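Programs > Seltunley Growers' Fund > Partner Reports > Tarby Valley

Tarby Valley Dry Season Vegetable Project
Progress report for the period ending February

Where we stand

The Fund asked us to get 475 smallholder households growing a second crop on land that usually spends the dry season growing dust. As of this report, 199 of them have something green in the ground. I would have liked the bigger number, and so, I gather, would you.

Most of the gap is water. The Nolte canal was supposed to be cleared by the district before planting. The district cleared the half that runs past the district office, and a very handsome half it is. Farmers below the second gate got a trickle until late in the season, and we advised them to hold their seed back. Some listened. The rest now know a good deal about germination failure.
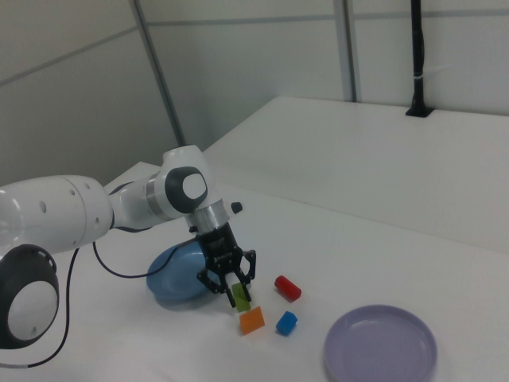 Seed and inputs

Onion and tomato seed arrived on time, which startled everybody. The cowpea seed did not. It spent most of the period in a warehouse in Prerkia waiting for a phytosanitary certificate that had already been issued, stamped, and filed in the same building. We have it now. It will go out with the early rains, and we have moved that line of the budget to the next period.

Fertilizer cost more than planned. We bought less of it and put the difference into compost training. Attendance at the training was good, particularly at the sessions that ended with lunch.

Pumps

Of the 13 treadle pumps in the original order, five are still waiting on foot valves. The supplier sent valves, but for a different pump. He has agreed to exchange them once we return the first batch at our expense, a position he defends with real warmth. The working pumps are shared between neighboring plots on a rota the farmers drew up themselves. It is fairer than the one we proposed and fits on a single page.

Selling the crop

Growing onions was always going to be the easy part. Last year the whole valley harvested in the same two weeks and sold to the same trader, who named his price from the cab of his truck.
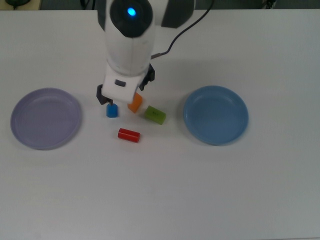 This season we staggered planting between the upper and lower villages, and the late canal has staggered it further, free of charge. Two buyers from Seltunley have visited and asked about volumes. Neither has signed anything. The drying shed has walls and a floor, and the roofing sheets are paid for.

Next period

We plan to distribute the cowpea seed, finish the shed roof, and get the lower canal cleared, with shovels if letters keep failing. We request a no-cost extension to cover the households that have not yet planted. The revised budget is attached.

Igor Kaczmarczyk
Project Manager, Tarby Valley

Contact the Partner Reports desk | © Seltunley Growers' Fund | Back to top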